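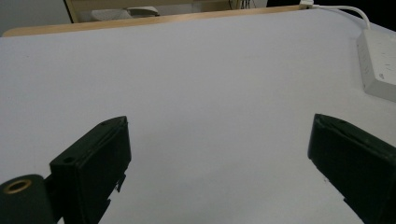 Open day at the Skesendale workshop, who else went?

Posted by pegandwedge, 2019-10-26

Got back an hour ago and my feet are killing me, but I wanted to write it up while I still remember any of it. I went for the afternoon slot with my brother-in-law, who was promised cake (there was cake, lemon, a bit dry). They had us in groups of 19, which was too many for that corridor but fine once we got into the demo room.

Main thing I came for was the gripper session. Jairo Carhuamaca ran it and he was brilliant, very patient with a man at the front who kept asking about welding. The idea is that a person does the job by hand, holding the gripper tool, and the recordings get used later to teach an arm the same job. So you're not programming anything, you're just showing it over and over. I'd read about this but seeing how plain the jobs are was a surprise. Power strips! Plugs! Switches! Jairo said they want the dull household stuff because that's what people would want help with, and he's not wrong, my mum can't get down to the sockets behind her telly any more.

I had two goes. First one I came in far too wide and had to start again. Second one I managed to get the fingers where he wanted them, one at either end, and felt ridiculously pleased with myself.
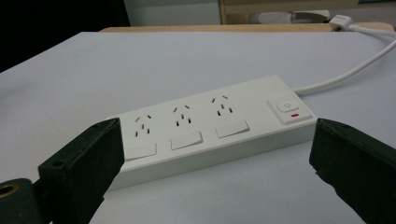 Filed under: Visits and Open Days

It's a lot harder than it looks. You've got three sockets, a little rocker switch for each one, then the big master button up the end, and every bit of it is white on a white table. My own eyes were struggling, never mind a camera's. I asked whether they'd ever try it with a black strip and he said yes, they swap things about, different tables and different rooms. The slots are the slanted sort, Australian pattern, which set my brother-in-law off about his year in Perth and we lost ten minutes.

Did anyone go in the morning? I heard the Lodis arm was running then and I'm gutted if I missed it.

REPLIES

clatterbridge wrote:
Morning group, yes. The Lodis was running but don't be too gutted, it did the cup stacking and then they spent ages on a fault with it. We got the gripper table as well but with a woman whose name I didn't catch. I'll be the grump and say I came away unconvinced. Thirty quid of train fare to watch people pick up things I can pick up at home. When I went to the Clulau place in August they had a whole packing line going and you could see it earning its keep.

pegandwedge wrote:
Clulau is a factory though! It's been doing the same box for years. Nobody there is asking it to find a switch on somebody's kitchen worktop. I thought the small stuff was the good bit.

clatterbridge wrote:
Fair enough, but a packing line works. I'd rather see one thing that works than a dozen that might.

moth_in_the_loft wrote:
I was in your group pegandwedge, I think I was stood behind you (green coat, bad cough, sorry). I'm with you on the gripper table, best part of the day. What I couldn't get over was how chunky the fingers are. Big square black things, and those rocker switches are tiny by comparison. I asked Jairo how you'd press the middle one without catching its neighbour and he said you tip your wrist and use a corner. Tried it and got the wrong switch. Tried it again and got the wrong switch.

pegandwedge wrote:
Green coat! Yes! You were the one who asked about the screws. I never heard the answer.

moth_in_the_loft wrote:
He said the fingers come off so they can fit other shapes, softer ones for fruit and so on. Takes a couple of minutes with a hex key. The holes you can see in them are for that. He did say the brass ring on the mount was a different matter and then the welding man butted in, so I can't help you there.

old_solenoid wrote:
Didn't go, couldn't get a ticket, so thanks for this. A question from somebody who spent a working life with teach pendants: how many goes does it need before the arm can do it? In my day you set your points once and that was it. If it takes hundreds of demonstrations to learn a light switch then I'm with clatterbridge, you could have fitted a timer.

pegandwedge wrote:
I did ask and got "it depends" — which I suppose is the truthful answer. He said moving the strip round at a new angle each time matters more than doing it a great many times in the same spot. Your set points would be no good if someone nudged the table.

old_solenoid wrote:
Then you bolt the table down. But I take the point, people don't bolt their tables down at home.

clatterbridge wrote:
I do like old_solenoid's timer.

fennimore_k wrote:
Is the Chávez talk going to be put online does anyone know? I had to leave before it for the bus and it was the one I'd circled on the sheet.

moth_in_the_loft wrote:
They were filming it, so I'd think so. The sound in that hall is dreadful, mind. I was near the back and caught one word in three. There were slides on wrist cameras that looked interesting, I'll try and dig out my notes.

pegandwedge wrote:
Please do. I wrote mine on the back of the parking ticket and then handed it in at the barrier.

2 comments

Derek P.
Is there step-free access from the lower car park? Thinking of bringing my dad to the next one.

hollinsgate
Yes, ramp on the left as you come in, but the door at the top is heavy so go up with him. Ask for the later slot, it was quieter by then.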